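La mesa de mármol que no es de mármol

Compré la mesa en diciembre, en Lurkine, rebajada de 200 a 70 euros por un golpe que todavía no he encontrado. El vendedor la llamaba "mesa de comedor". Comer, lo que se dice comer, se ha hecho en ella dos veces. El resto del tiempo sirve de purgatorio: todo lo que alguien piensa tirar pasa antes por allí una temporada, por si se arrepiente.

Mi teoría es que la culpa la tiene el veteado. Sobre una mesa fea uno ve la basura enseguida. Sobre una con vetas grises, un pañuelo arrugado parece decoración, y de ahí a montar una exposición permanente hay un paso. 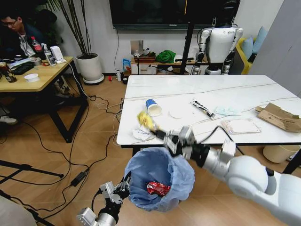

Limpiar una mesa exige tomar decisiones, y yo las tomo de menor a mayor dolor. Los envoltorios primero, que no despiertan nostalgia. El amarillo no tiene defensa posible y el rojo y plateado ya está en la papelera. Después viene el vaso de papel, tumbado con su funda azul y blanca, y la tapita al lado, como si aún pensaran reconciliarse. El bolígrafo, o lo que sea eso blanco y negro, se indulta siempre. En mi casa se indultan hasta los que no escriben.

Aquí debo mencionar el método Lilter, que leí en un blog de orden doméstico y que consta de 39 pasos. El primero es respirar. Llegué al cuarto, que pedía clasificar los objetos por "energía", y volví a mi sistema de siempre, a saber, acercar la papelera a la mesa y no sentarme.

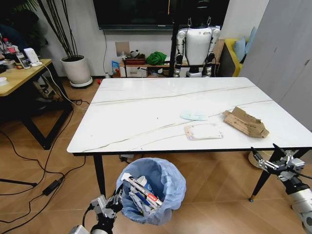

Lo difícil son los últimos supervivientes. Cualquiera tira un pañuelo, pero con el cartón me entra la duda de si habrá que devolver algo, aunque la caja esté ya aplastada y rota y no quepa en ella ni la factura. La mascarilla azulada sigue en mitad del tablero, y la tarjetita del agujero también, a la espera de un destino superior. La papelera, entretanto, ya tiene su montón.

Por el suelo serpentean los cables negros, y a la izquierda queda la mesa de madera clara, con sus botellas y su cuenco.

Si alguien sabe con qué se limpia este tablero sin dejar cercos, que lo deje en los comentarios. El espray de Priltudo huele a piscina y no me convence.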